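**Skurkby lock box, small size. Back in stock 02/07/2021**

Ok, quick update. Box is back. Price is the same as before. Orders from the wait list go out first, then everybody else in the order they came in.

For people new to the page: this is a steel lock box for one handgun, made for homes with kids, teens, roommates, or anyone in the house having a bad stretch. Keyed and push-button both. No app, no fingerprint reader, no batteries.

## What you get

- Skurkby box, small
- two keys (do NOT keep both on the same ring)
- Tesness steel cable, to loop around a bed frame or closet rod
- foam insert, cut it yourself
- card with the factory code and how to change it

Screws for shelf mounting are not in the box any more. Too many got sent back unused. Ask and we'll throw them in.

## Setting the code

Five digits. Factory code is on the card. Change it the first night, please. We still get calls from people who left it on factory for a year.

1. Open with the key.
2. Hold the small button inside the lid until it clicks.
3. Punch in the new code, then press the lock symbol.
4. Try it with the lid open. Then try it again. Then close it.

Not a birthday. Not the house number. Kids know those, and they know yours better then you think.

## Where to put it

Bedroom is where most people want it. Nightstand, closet shelf, under the bed with the cable around the frame leg. All fine so long as the cable is actually looped around something that won't lift or slide off. Under a pile of blankets doesn't count as locked up. Neither does the top of the closet. 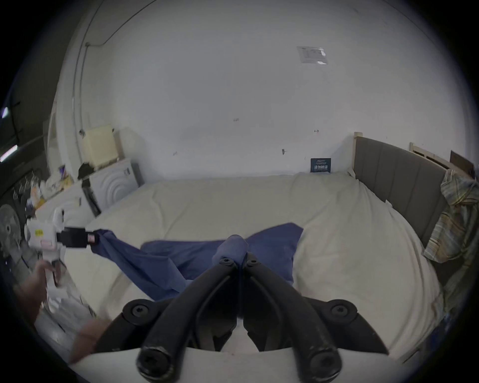 ## Ammo

Separate box, separate code. We sell the Bomilo ammo tin for this, same lock parts, a bit shorter. Some folks buy two Skurkbys instead and that works too, just label the keys.

## Free boxes

The Hnatiuk fund pays for boxes for households that can't swing the price. 1,691 given out so far. You don't have to prove anything or say why. Write "Hnatiuk" in the order notes and leave the payment part blank. Limit is 2 per address. When the fund is low we put a note up here, right now it is fine. It ran dry in November, so if you asked then and got a no, ask again.

Clinics, churches, and PTAs: bulk orders ship by the case, 7 to a case. Email first so we can hold them.

## Questions we keep getting

**Will it stop a thief?** With the cable on it slows one down. Someone with tools and time will get in. It's mostly for keeping the wrong hands off in your own house.

**Lost both keys.** Send the serial number from the bottom plate and proof of purchase. We don't cut keys from a photo.

**Can I fly with it?** Check with your airline. Rules differ and we don't want to guess.

**Does it fit a long gun?** No. Cable lock for those, on the other page.

**Returns?** Yes, unless the foam's been cut. Reset the code to factory befor you ship it back.

Anything else, write to Zdislava Hrnčiar at the shop address. She answers in the evenings.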